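Returning a hired dinner service: must it be washed first?

Posted in Halls, Hire and Community Events

Olanrewaju Ekwueme
I should be grateful for guidance on the return of hired crockery. Our residents' association has reserved a dinner service from Susitz for a supper in October, to be held at the Idahosa Rooms. The agreement states that all items must be returned "clean or rinsed, as applicable". It does not say which of the two applies to us. The kitchen at the Rooms has one domestic sink and no dishwasher, and we must leave the building by 10 p.m. We have ordered 202 plates in two sizes, together with bowls. May we return them rinsed, and is the firm entitled to keep our deposit if it considers them dirty?

Bernetum
The wording you quote usually means that the firm offers two rates. Under the lower rate the hirer washes everything; under the higher rate the hirer scrapes and rinses, and the firm washes. Your order confirmation should show which rate you have been charged. If it does not, please write to the firm before the event and ask for a reply in writing. A telephone conversation is of little use once a deposit is in dispute.

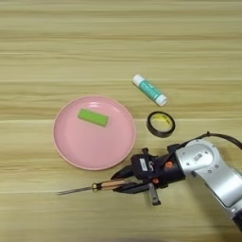 As regards the deposit, the firm may normally deduct a reasonable sum for extra cleaning, provided that the agreement allows for it. It should be able to show you how the sum was reached. Deductions for chips and cracks are a separate matter. Check the plates on delivery and report any damage the same day – most agreements set a short limit, and some allow no more than 2 hours.

You should also ask whether the crates must be returned dry. Our own association once paid a charge on the crates although the crockery itself was accepted without comment.

Skosow
We always send ours back rinsed and have never had a problem. Different firm though.

Olanrewaju Ekwueme
I thank both members for their replies. The confirmation shows a single line headed "service, standard", which does not settle the point, and I have accordingly written to the firm. I shall add its answer here when it is received.

Bernetum
In that case I would also ask for the list of replacement charges. It is often held separately from the agreement, and you are entitled to see it before you sign for the delivery.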